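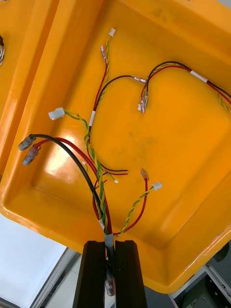 One trunk, many branches: a wire harness spread out in its tray.

Home | News | Route notes | Workshop evenings | Join | Contact

The 715 is coming back (and its lights are coming with it!)
2025-04-04 | By Leidy Ñahui
Share (2) | Comments (91)

If you grew up at the far end of Rasness you will know the 715 as the bus that went the long way round to everything. It stopped at the swimming baths, doubled back past the chapel, waited at the harbour for a ferry that was usually late, and then climbed the hill in a gear you could feel in your teeth. I loved it. I still have a weekly ticket tucked in a cookery book.

So I am delighted to tell members that our Rinberg single-decker, the last bus to run the old route in service, now has a working set of interior lights from the driver's cab to the back seat. We switched them on just after the tea break on our last workshop evening and there was a proper cheer. The lamps have that slightly yellow glow I remember from going home in December with the windows steamed up and somebody's shopping rolling about under the seats.

Getting there took most of the winter. The trouble with old bus wiring is that people have been helping it for years. We found three sorts of tape behind the panel over the front door, and one length of bell wire that set off from the rear platform with great purpose and ended in a cupboard. Above the saloon ceiling the original cloth-covered cable had gone so brittle that it cracked when we bent it, so all of that came out.

I came into this knowing how to change a plug and not much more, and I've become a bit of a bore about wiring looms (my family will confirm). What I hadn't understood is how much sense they make once you think of them as a route map. You have your main road down the middle, and side streets leaving it at just the right point to reach a lamp, a bell push or a heater fan. If a branch leaves too early it has to be stretched to get where it's going. If it leaves too late you have a loop of spare cable rattling behind the trim for the next thirty years. We drew ours full size on a roll of lining paper along the depot floor, walked up and down it in our socks, and changed our minds about the heater branch twice. 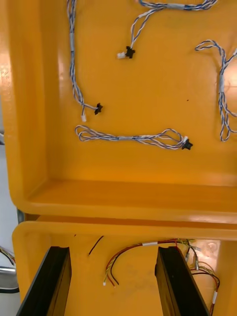 Four harnesses, twisted blue and white wires with short white bands.

The colours took some getting used to as well. The Rinberg handbook uses its own scheme, which matches nothing else in the shed, and the page for the nearside lamps has been missing for as long as anyone can remember. A very kind reader in the next valley had a handbook for the later Giraldo body and lent it to us over Christmas. The two are close enough that we could work out the missing page by comparing them, one circuit at a time, with a meter and a great deal of squinting. We have written it all up in plain words and put a copy in the library box by the door, so please borrow it if you're struggling with something similar at home.

What's left? The bells, mainly. There are pushes on every other pillar and we would like them all to ring, especially the one by the back seat that children always fought over. The destination box still needs its lamp holders cleaned – fiddly, but a lovely job for anyone with small hands and a radio. After that the ceiling panels can go up and the painters can have their turn. The cream paint has arrived and it is exactly the right cream. I held the lid up against an old panel and couldn't see the join.

We're also starting to think about the Okirum minibus at the back of the depot. It's a much plainer thing, but it did the school run for years and lots of you have asked after it. If you have photographs of the inside, the dashboard above all, we would love to see them.

Workshop evenings carry on as usual through the spring. Wear something warm, as the heater in the depot is not as good as the one in the bus, and come in by the side gate. You don't need to know anything about electrics. If you rode the 715 and can tell us what the seat fabric looked like before they changed it, come and find me first, please. We have two swatches pinned up and strong feelings on both sides!

< Previous item | Next item >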